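Remote control codes and the drawer of orphans

I spent most of Saturday sorting out infrared remotes, a job I had put off since the move to Flustport. There were nine devices in the house that listened for infrared and fewer working handsets than that. What follows is mostly for my own reference, so that I don't have to work it out again in two years.

The starting point was the ceiling fan in the back room. It was installed by Ghanem, a local firm that has since stopped doing fans, and the handset died in June. The replacement I ordered is the same shape and has the same buttons, but the fan ignored it. The old one used a 38 kHz carrier. So does the new one. The difference is in the address part of the code, which on this model is set by a row of switches under the battery door. Mine had the second and fourth switches on. The new one ships with all of them off, and the leaflet doesn't mention them.

If you have a similar fan, open the old handset before you throw it out and write the switch positions on a piece of tape inside the canopy. I have now done this. The next person to own the house can thank me.

The televisions were easier. Most handsets of a certain age use one of a small number of protocols, and the common one sends a long leading burst, a gap, then an address and a command, each followed by its own inverse. The inverse is there as a check. It also makes every message the same length, which makes it simple to read off a cheap receiver and a logic analyzer. I took 40 captures from the bedroom handset and all of them decoded cleanly at arm's length. From the doorway, with sun on the sensor, 30 of 40 did. Moving the television out of the direct light fixed that for no money.
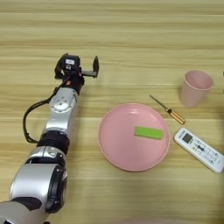 A white remote, a pink cup and a thin screwdriver on the table in the first of these two.

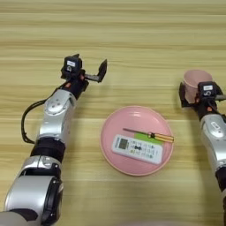

Batteries deserve a paragraph. A weak pair will still light the indicator on most handsets, so the indicator tells you very little. What drops first is range. The infrared LED is driven in short pulses of fairly high current, and a tired cell sags under the pulse even when it reads fine on a meter with no load. I put a 50 ohm resistor across the pair when I test them, which is a light load but enough to show up the worst ones. Anything under 2 volts for the pair goes in the recycling. Rechargeable cells start at a lower voltage and hold it for longer, and two of my handsets don't like them at all — the audio receiver's being the fussier.

Leaks are the other problem. Two of the handsets had white crust on the springs. Vinegar on a cotton swab, then isopropyl alcohol, then a few minutes with a pencil eraser brought one back. The other had corrosion running up the trace under the lacquer, and I gave up on it.

Worn buttons are usually worth fixing. The rubber sheet has a carbon pad under each key, and the pad wears or picks up an oily film that seeps out of the rubber. Wash the sheet in warm water with dish soap, let it dry overnight, and wipe the board with alcohol. Conductive paint on the pads works for the volume keys but it flakes after a year or so. I have had better results from the stick-on pads that Celtley sells, although the sheet is sized for larger keys and needs trimming.

For the devices with no handset left, I used a learning remote. The Esdale one I bought stores raw timings, so it doesn't care which protocol it is copying. The drawback is that it also stores your mistakes. If you hold the source key too long it records the repeat frames, and the copied key then sends the command two or three times. Channel up becomes channel up by three. Short, firm presses, with the two handsets nose to nose and the overhead light off.

I still don't have a working code for the window air conditioner. Air conditioners send their whole state with every press — mode, temperature, fan speed, swing, timer — so one learned key is a snapshot of all the settings at once. I have learned "cool, 72, low" and "off" and left it there for now. The frame ends in a checksum I haven't worked out. I'll add it to this post when I do.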